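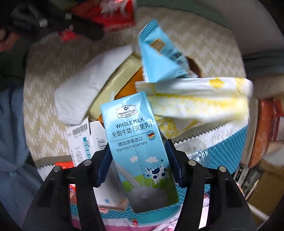 Niamh Moriarty asked whether long-life milk needs to be listed under Food or under Dry Goods, as the last form had it in both places. It should be entered under Food, item 2, whether opened or not.

STEVNESS LODGINGS
Room and Stored Food Inspection Checklist
Date of inspection: 03/02/2024
Inspected by: Orla Mulligan
Countersigned: Ultan Geraghty

1. Packaged food kept off the floor
Satisfactory.

2. Milk and cream: seals and use-by dates
To be completed by the resident. Opened cartons must go to the shared fridge on the landing.

3. Food kept apart from tissues and paper goods
Action required. Mixed items are to be sorted into separate bags.

4. Drinks cans and bottles
Dented cans are to be assessed one at a time. A shallow dent on a smooth part of the wall may be accepted; a can creased at the rim or along the seam, or one that is swollen or sticky, is to be discarded. The red Coca-Cola can has creases and dents across the middle and lower part of its body and should not be returned to the food store. Cans must not be left on beds.
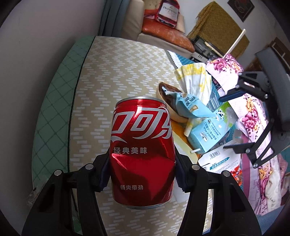 5. Mattress and bedding
Mattresses are to be checked along the full length of the border, including the corners, where wear is most often missed. Piping and quilting should be sound. On the mattress with the green border, a small worn brownish patch at the edge is to be looked at again in March. The cover is to be lifted at that visit.

6. Curtains clear of heaters
Not checked. Carried forward.

7. Escape route from bed to door
Satisfactory.

Copies to Senan McGrath and the Dunleavy office.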